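**Ticket 3541 — Gripper fingers and fixture tray for the second disassembly cell**
Opened by: Zdislava Kuruc
Assigned to: Toon Mertens
Status: waiting on quote
Priority: normal (but see my last note, please!)

**26/02/2020, Zdislava**

Hi Toon, and thank you for picking this one up so quickly. I know it looks like a purchasing question that wandered into the support queue, and in a way it is, but I'd like you to look at the trouble on the first cell before I spend money copying it into the second one.

The budget for the Devedano line has room for 2 more grippers this year and one more arm, and Panagiotis would like the order in before October so that we don't lose the money. My worry is the fingers. The narrow ones we have are lovely for getting down between the holders on the tray, and they do fine with a memory module, but on hard drives we've been logging slips. Out of the last 52 drive picks, the log has 20 marked "regrip", and every regrip means the arm backs off and comes in again. Nothing has been damaged so far, it's just slow, and I would hate to buy the same thing twice and then find out we should have bought the wider set.
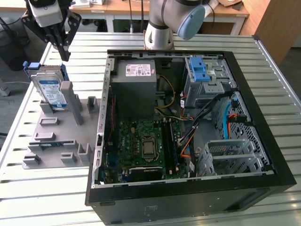 So before anybody signs anything, could you tell me whether the regrips come from the fingers themselves or from how the drive sits in the tray? Čestmír thinks it's the tray. He printed the holders from the Pemov drawings and says the drive pocket was always a bit generous. If he's right, then a new tray costs us a few days of printing and hardly any money, and I can put the savings toward a spare set of fingers (which I'd sleep better having anyway).

**Toon**

Read through the log. The regrips are nearly all on the pick from the tray, very few on the pull from the case. That points toward Čestmír's idea, though I wouldn't rule out worn pads. Could he print one drive holder with a tighter pocket and run the same program, same speed? Please don't change the fingers at the same time or we won't know which one did it.

**Zdislava**

Will do, and he's already cheerful about it. While he prints, I've asked Nestlow for a price on the wider fingers and Jurčo for the pads only. Nestlow wants to know if we need the mounting plate too. Do we? I'd assumed the old plate carries over, but I've been wrong about plates before — that's how we ended up with the spare one in the cupboard.

**Toon**

Plate carries over for the wider fingers. You only need a new one for the second cell, and the spare may fit if it's the same bolt pattern. Send me the part number off the bag.

**Zdislava**

Petrică is digging it out for me now. I've split the request so the arm can go ahead on its own, with the grippers held until the tighter holder has been tried. Please leave this ticket open, and if you could raise the priority one notch I'd be grateful, as the Nestlow price won't be held forever.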